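Print | E-mail

Thursday, notebook, moisture balance

Evlow says their new balance agrees with the oven method. I don't buy it yet. Same sample, oven 3,502 mg, balance 3,727 mg. Bukola blames the draft from the door. 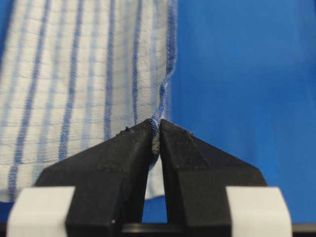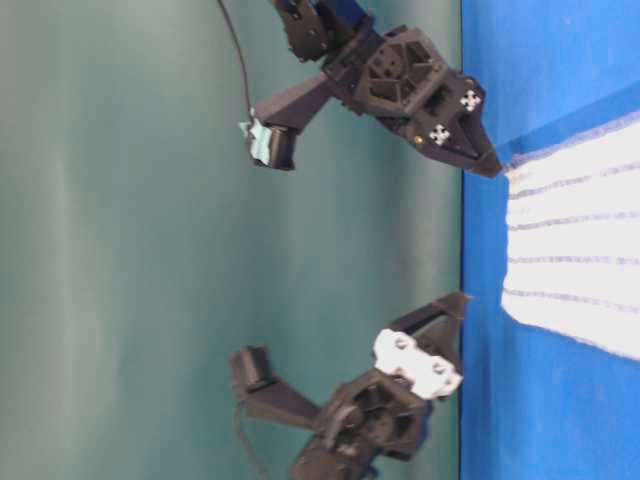 White towel, blue stripes, on the blue table (both).

Reran with the door shut, 12 minutes' warm-up. Gap got smaller, didn't go away. Valdir wants to call it settled. No. Want 21 more pairs first, and Olaia to check the reference weights.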